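Conservación de la madera exterior

El Servicio de Mantenimiento de Dallham recomienda revisar vallas, cobertizos y revestimientos cada primavera, preferentemente en abril.

Limpieza. Cepillar en el sentido de la veta con agua templada y jabón neutro. No se aconseja el agua a presión – levanta la fibra y abre las juntas.

Lijado. Emplear grano 60 en las zonas ásperas y retirar el polvo con un paño seco.

Protección. Aplicar dos manos finas de aceite o lasur. Los paños impregnados de aceite se extenderán al aire libre hasta su secado completo, nunca amontonados.
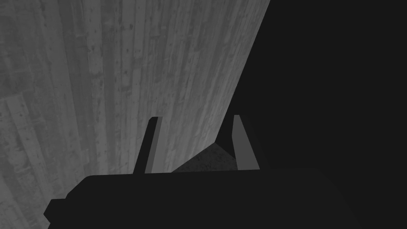 ¿Puede aplicarse el lasur sobre un barniz antiguo?
Conviene eliminar antes el barniz por completo, pues el lasur necesita penetrar en la madera.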